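The Latora manifesto: what we read so you don't have to

Kamala Reddy launched her bid for the chair of Latora district last month with a biography that runs to four screens on a phone. It calls her a businesswoman, reformer, mother, marketer of local produce and "the quiet force behind the Trirkero revival". We have lived here through the whole of the Trirkero revival and would like to know when it happened.

For readers new to the area, Trirkero is the covered market and the two streets behind it. The district council bought the lease nine years ago. The roof was mended, the drains were partly mended, and a sign went up. Reddy was on the market board for three of those years and, according to the minutes, attended a little under half of its meetings. She may well have been a force on the days she came. Quiet seems fair.

The manifesto itself is a 39-page booklet, and we have read all of it, including the page that is just a photograph of a sunrise. Most of the promises are of the kind that can't be broken. She will "put families first". She will "listen before acting". She will "bring decision-making closer to the people", although the council chamber is already on the high street next to the chemist, so it is hard to see how much closer it could get.

There are four firm pledges, on pages 12, 17, 26 and 31.

The first is 200 new jobs at Trirkero within one term. We asked her office which employers would be doing the hiring and were told that talks were "at an advanced stage with several partners". The only partner named in the booklet is Mensah, the cold storage firm, whose site manager told us on the telephone that he had met Reddy once, at a dinner, and that they had talked mostly about parking. He was perfectly friendly about it. He also said the firm had no plans to take on staff here this year or next.

The second pledge is a fund for small growers, paying grants of up to 1,000 to anyone farming under two hectares. We like this one, or would like to. Small growers have been squeezed by the haulage charges since January and plenty of them would be glad of the money. But the booklet gives no total for the fund and no source for it, apart from "savings from waste". The same savings from waste are paying for the bus shelters on page 17 and the evening clinic on page 31. That is a lot of work for one pot of savings that has yet to be found by anybody, including the auditor who spent most of last spring looking for it.

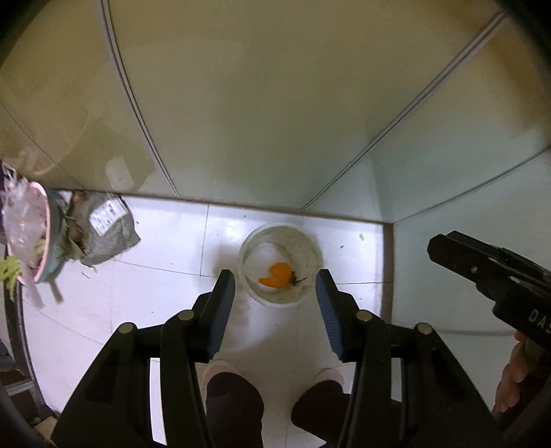
One for the pot. Small growers want to know where the grant money is coming from.

The bus shelters are the third pledge, 15 of them, on the Dreler road. Regular readers will remember that the outgoing chair promised shelters on the Dreler road too, and so did the one before him. Two were built. One of those faces the wrong way, so passengers have to stand outside it to see whether the bus is coming. We asked whether the new figure includes replacing that one. Her office said it would check, and we have not heard back.

The fourth, the evening clinic, has the most detail behind it and deserves a more careful look than we have room for. It names a building and gives opening hours. It doesn't say who would staff it. The health service decides that, and the district chair has no vote on the matter. She could write them a letter. So could any of us.

It should be said that her rival is not doing much better. Kamala Kurian (no relation, and yes, we expect spoiled ballots) has published a single sheet of paper with her name, a telephone number and the words "Experience That Counts". Her experience is twelve years on the planning panel, where she was known for reading the papers properly and for voting with the chair every time regardless. When we rang the number, she answered it herself, which we did appreciate. Asked for her position on the growers' fund, she said she was in favour of growers. Asked about the haulage charges, she said these were complicated.

So we have one candidate who has promised a great deal and costed none of it, and one who has promised nothing and costed that. Both say they are running because people asked them to. Neither would give us the name of a person who asked.

A few things worth putting to either of them if they knock on your door. How much is in the growers' fund, and which line of the budget will shrink to pay for it? Who owns the land where the shelters would go? Will they publish their own attendance figures every quarter? And would they vote to open the market board meetings to the public, as the tenants have been asking for years? We put that last one to both offices in writing. Reddy's team replied that she "believes passionately in openness" and then asked us not to quote the rest of the email. Kurian said she would have to see the wording.

The joint meeting is in the school hall at half past six, with questions from the floor in the second hour. At the last one the first hour lasted until nearly nine, so bring a cushion and get your hand up early. Written questions can be left at the library desk until noon on the day. We will print both candidates' answers in full in the next issue, provided there are any.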